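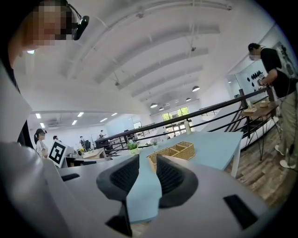 Renters insurance: questions we get, and some we wish we got more often

Do I need renters insurance at all?

Maybe. Most of what you read on this subject was written by somebody who earns a commission when you say yes, so start with your own numbers. Add up what it would cost to replace your clothes, bed, computer, cookware and whatever is in the closet. If you could cover the total from savings without much pain, the case for a policy rests mostly on liability, which we get to below. If you couldn't, keep reading.

My landlord says the building is insured. Doesn't that cover me?

It covers the building. Your landlord's policy pays for walls, roof and plumbing, and the check goes to the landlord. Your couch isn't part of it. Leasing offices are sometimes vague on this point, so if anyone tells you otherwise, ask to see it in the policy.

Can a landlord make me buy a policy?

In many places, yes, if the lease says so. What you should look at twice is a lease that signs you up for the landlord's own plan and adds the charge to your rent. Some of those plans protect only the landlord against damage you cause and pay nothing for your belongings. The tenants at Ullside, a complex that wrote to us in August, were billed $14 a month for one of these and several of them believed they had full coverage. They did not. Ask whether you are a named insured. If the answer is no, ask if you can bring your own policy and have the charge dropped.

What does "replacement cost" mean, and is it worth paying extra for?

Replacement cost pays what it takes to buy a similar new item. Actual cash value pays what your old one was worth on the day you lost it, after depreciation. A six-year-old laptop under actual cash value may bring you very little. Replacement cost usually adds a bit to the premium, and it's one of the few upgrades we'd look at seriously. Read the fine print, though. Many insurers pay the depreciated amount first and hold back the rest until you send receipts for the new item, so you may be out of pocket for a while.

How much coverage should I buy?

Less than the website suggests, in a lot of cases. Online forms tend to start you at a round number that has nothing to do with your apartment. Make a rough list room by room. It takes an evening and it's dull, but you'll want the list anyway if you ever file a claim.

One of our readers compared three quotes on the same apartment. Ludance wanted $210 a year, Aaltonen wanted $168, and Bisteo came in at $96. The Bisteo quote turned out to have a $1,000 deductible and actual cash value, while the other two had replacement cost and a $500 deductible. Once the terms were matched, the gap between cheapest and dearest shrank to some $30. A low price on its own tells you almost nothing.

What about the liability part?

This is the section people skip, and it may be the better reason to have a policy. If your bathtub overflows into the apartment downstairs, or a guest falls and sues you, liability coverage can pay for the damage and usually for a lawyer. Check whether your dog is covered. Some insurers exclude certain breeds and mention it only deep in the document.

What isn't covered?

Floods from outside, in nearly every standard policy. Earthquakes, the same. Bedbugs and mice. Your roommate's things, unless the roommate is on the policy. Jewelry, cash, guns and collectibles are often covered only up to a small limit, especially for theft — a ring worth several thousand dollars might get you a fraction of that unless you list it separately.

Sewer backup is commonly an add-on. If you live in a basement unit, ask about it before anything else.

Are my things covered when they're not at home?

Often, with limits. A bag stolen from your car may be covered under your renters policy, where your auto policy typically won't touch it. The deductible still applies, so a $300 bag against a $500 deductible gets you nothing. Things in a storage unit may have a lower limit than things in your apartment.

Should I bundle it with my car insurance?

Get the price both ways. The discount on the car policy can be real, and now and then it's larger than the renters premium. But we've also seen the car rate creep up at the next renewal until the savings were gone. Compare the total for both policies against two separate companies, and do it again every year.

Will filing a small claim raise my rate?

It can. Insurers share claims history, and a claim can follow you to the next company for years. If your loss is only slightly over the deductible, paying for it yourself may be cheaper. Be careful about calling just to "ask a question" — some companies open a file when you describe a loss, even if they never pay a cent on it. Ask first how they record inquiries.

How do I cancel?

In writing, with a date, and keep a copy. If you paid for the year up front, you're normally owed the unused part, sometimes minus a fee. Don't cancel by letting a payment bounce, as that can show up as a lapse.

Page last reviewed January 6, 2019. Rules differ by state, and your own policy has the final say over anything written on this page.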